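Pullen Bathroom Tasks – README and rules of practice

Status: working draft. Maintained by Neelam Kashyap and Wai-kit Chang. Corrections to either of us please, not in the spreadsheet.

What's in it

551 episodes of a two-armed robot doing toilet and basin jobs, head view plus joint logs. Recorded at the Zedstead flat and the Uniyal unit. 37 episodes held back for testing, list in holdout.txt. Don't train on those. Somebody did in June and we had to redo the whole table.

Tasks: lift lid and seat, brush bowl, return brush to holder, flush, wipe basin, wipe taps. Flush is its own task now, used to be lumped in with brushing.

Folders

episodes/ – one folder per run
labels/ – start and end of each step, outcome, notes
rules/ – older copies of this page, ignore unless you're checking an early run
holdout.txt

Rules for brushing runs

Written after the Jistis review, Marjorie Yeoman signed off. If a run breaks one of these it still goes in, but mark it rule_break in the labels and say which.

1. Lid and seat both up before the brush goes over the rim.
2. Brush held by the grip end. Fingers stay out of the bowl, always.
3. Idle hand parked clear of the bowl. Beside the tank is fine. No pressing the button while the brush is in.
4. Holder on the floor within reach of the brushing arm, open side up.
5. Cables checked for slack at both wrists before start. A loop is OK, a loop that can drop in the water is not.
6. Stop button in the operator's hand, not on the bench. Second person in the room for any run with water.

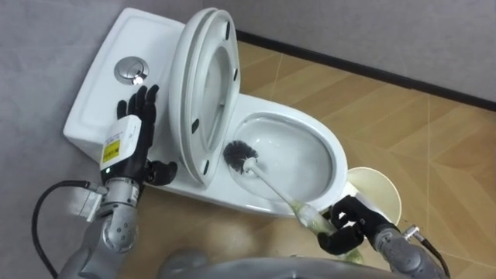
Brush bowl, right hand on the grip, left hand parked by the tank.

Cleaning fluid: the mild one only, 50 mL per session, measured. No bleach near the hands, the joint covers don't like it and niether do we. Wipe down both hands and forearms after every session, bag the cloths, bin the bag. Brushes used for recording never go back into normal household use.

Labels

Outcome is done, partial or stopped. Done means every step was finished, it doesn't mean the bowl is hygenically clean – we don't swab, so please don't claim it in a paper. Step times are in milliseconds, divide by 1000 if your loader wants seconds. Shaimaa Benmoussa did the second pass on all brushing labels, basin ones have had a single pass so far.

Privacy

Head view only, no audio. Anything with a face, a post label or a medicine packet is pulled before release. If you spot one we missed, send Syafiqah Purba the episode folder name and stop sharing your copy until she replies.

Known problems

- Glare on chrome and wet-look surfaces, depth drops out there
- Own body blurry at bottom of view, mask it if it bothers your model
- Early Uniyal runs have the left and right wrist logs swapped, fix script to come
- Rule 4 wasn't in force for the first Zedstead batch

Use

Research only, ask before passing it on. Cite as Pullen Bathroom Tasks and give the version you downloaded.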